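How Fan Sites Report Celebrity Marriages
Student project report, Media Studies
Emiko Kinoshita and Lauri Lahtinen
2018-09-09

We looked at how entertainment blogs write about the husbands and wives of singers. We chose the singer Misaki Wada and her marriage to the drummer Kenta Hosoda, and collected posts from two sites, Bustora and Zornerix. The longest post ran to 3,320 words, the shortest to just over 1,000.

Most posts opened with the wedding in Miyazaki and then went back to her earlier relationship.
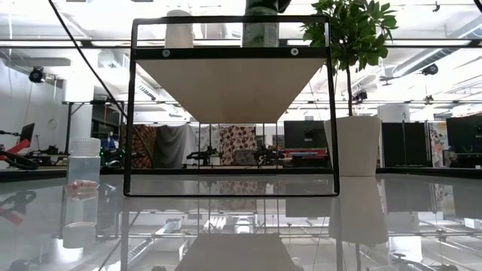
The wedding date was the weak point. Bustora gave April in every post — Zornerix changed it twice without a note. Neither site linked to an interview. Quotes from friends of the couple had no names attached, and we could trace only two of them.

Kenta Kamata read our coding sheet and asked us to split "rumour" from "unsourced". We did this for the Zornerix posts but ran out of time for Bustora.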